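Plomik fabric shop reopens in larger rooms on Teixeira Street

23 Aug 2025

WERNDEN — The fabric and mending shop Plomik has reopened at 105 Teixeira Street after a summer move from the former bank building near the station. The new place has a sales room at the front and a workroom behind it, where covers, curtains and bedding are altered or repaired.

The shop takes in clean household textiles from residents and sells them by weight or by the piece. Items that are in good shape go straight to the shelves. Anything with a torn hem, a broken zipper or a stain that can be cut away goes to the workroom first.

Over 1268 pounds of fabric came in during the first half of the year, according to figures the shop posted on its door this month. Bed linen made up the largest share, followed by curtains. Wool blankets were the smallest group, and the shop says it would like more of them before the cold weather.

Most of what is sold is plain cotton in pale colors. Pink, cream and light gray are easy to match, and the workroom often joins two leftover lengths into one piece, with a colored section at the top and a lighter one below. These two-color pieces sold well at the old address. They are used as curtains, as covers for open shelves and as throws for the foot of a bed.

The reopening also brings back the open mending hours, which stopped in the spring when the old workroom had to be cleared. Residents can bring their own sewing and use the shop's machines and cutting tables. There are 27 places per session, up from 16 at the old address, and a session lasts 3 hours. Thread and pins are included in the fee. Zippers and lining are sold at the counter.

Prendari, the furniture firm on the same street, has agreed to pass along fabric ends from its upholstery work. Those will be kept in a separate bin by the back door — heavier cloth has to be sewn on different machines, and the shop doesn't want it mixed in with the sheets. The first delivery is expected next month.

Drop-off rules have changed slightly. Textiles should be washed, dried and folded, and brought in bags that can be left behind. The shop does not take pillows, mattress pads, carpets or anything with foam inside. Bags should not be left on the sidewalk outside opening hours, and the collection box at the station has been removed.

Parking on Teixeira Street is limited to short stays. People bringing several bags can pull into the yard behind the building, where there is a side door with a bell.

The upstairs room is not open yet. It needs new lighting, and the stairs have to be repaired before customers can use them. Plomik plans to use it for classes in hemming and simple curtain making, with the first course set for December. Registration will open at the counter, and a sign-up sheet for the waiting list is already there.

Prices stay the same as before the move. Sheets and covers are sold by weight, while finished curtains and two-color pieces carry their own tags. Small scraps are free with any purchase.

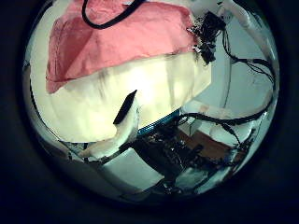
Unsold summer fabric will be marked down at the end of the month to make room on the shelves for blankets and heavier curtains.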